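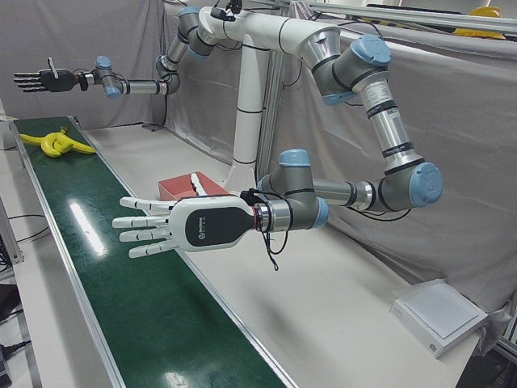
What should go on an equipment request first, the arm or the hand? The hand, as it fixes the payload, the cable run and most of the spares list, and the arm can be chosen to suit.

I wrote that out at half past seven this morning on the inside cover of the Cloltport folder, having drafted the request the other way round twice. The form has one line for "robot" and one for "accessories". Under accessories I currently have two hands, wrist flanges, cabling, the belt, guarding and a year of finger spares. The accessories come to more than the robot. Štefánia Vávra in purchasing has already asked whether the lines were swapped by mistake. They were not. I have asked for a third line and been told the form cannot take one.

Spent the first hour on the belt. Fu quote by the metre and then add a drive unit, a controller and delivery as separate items, so their figure cannot be set beside Veststead's without rebuilding it. Rebuilt it. Veststead are £69 dearer, with rails and fixings included, and they will hold the price until the end of April. Lead time is nine weeks from either. I have put Veststead down and kept the Fu sheet behind it in case Štefánia wants to see the working.

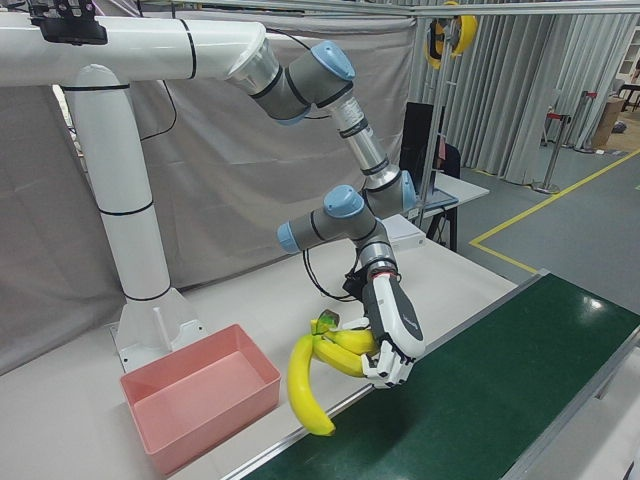

Next, the bins. I had entered them as consumables at the back of the sheet, with tape and cable ties, and they need a proper specification. What matters is the wall height against the clearance of the hand, and where the bin stands relative to the belt. With the bin on the tabletop between the belt and the base of the column, the transfer is short. The bunch comes over the edge of the belt with one banana hanging well below the fingers, and that hanging length has to clear the rail and then the bin wall. So the figure to write down is the lowest point of the load, and my draft only gave the height of the fingers. Corrected. I have also asked for the bins in a single size. Mixed sizes would mean more positions to teach and more places on the shelf.

Lunch at the desk. Read the Zodenton equipment digest, which the library still sends round on paper, and copied out the part on hands.

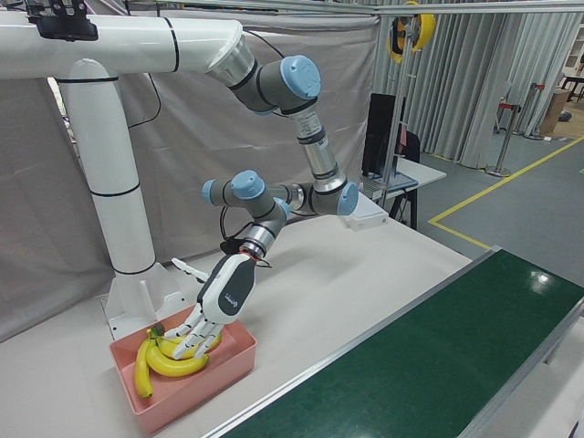 Vol. 9, p. 52

The article argues for costing a jointed hand by the finger, with a replacement interval for each, and then adding the labour to fit them. I agree with the method. I do not agree with the interval, which is taken from a bench test on rigid blocks. Reaching down into a bin is a different duty: the fingers work near the walls and against a curved load, and a contact with the wall is a side load that the bench test never applied. I have used a shorter interval and noted why in the margin. This puts the finger spares at £523 for the first year. It will be queried. A plain two-jaw gripper would take most of that away, and I have added it as an option – priced, with the bin work marked as untested.

Afternoon on the second arm.
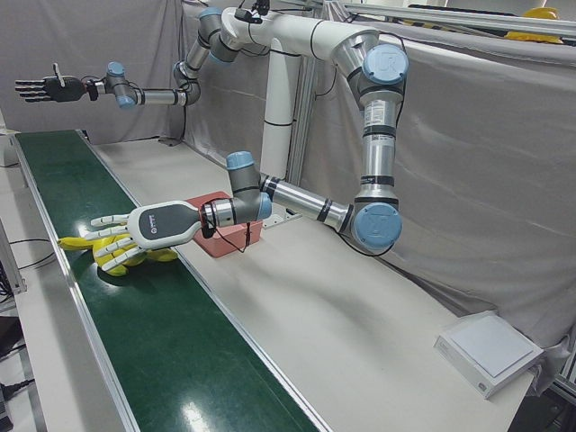
The case for two arms is the weakest part of the request and I would sooner deal with it myself than have it dealt with at the review. On the capital sheet both arms carry the same cost, so whoever reads it will expect the same work from both. During a pick of this sort, the white hand is down over the bananas with its fingers spread and the black one is up in the air at the end of the other arm, holding nothing. Anyone at the review could fairly ask what it is for. My answer is that one pedestal carries both, and that the mounting, the frame and the floor space are bought once. Adding an arm later would mean a new pedestal and a repeat of the safety assessment. I have set it out as two phases: pedestal for two from the start, second arm as a dated option. If they strike it out, the rest of the sheet still adds up.

Still to do: confirm whether the curtains come under facilities or under us. Ask Veststead for the belt surface in matt as well as gloss, and whether it changes the lead time. Get the flange drawing before the hands are ordered. Find out who signs for a price held past the end of the month.

Left at ten past six. Sheet saved as draft four, printed once, copy in Štefánia's tray.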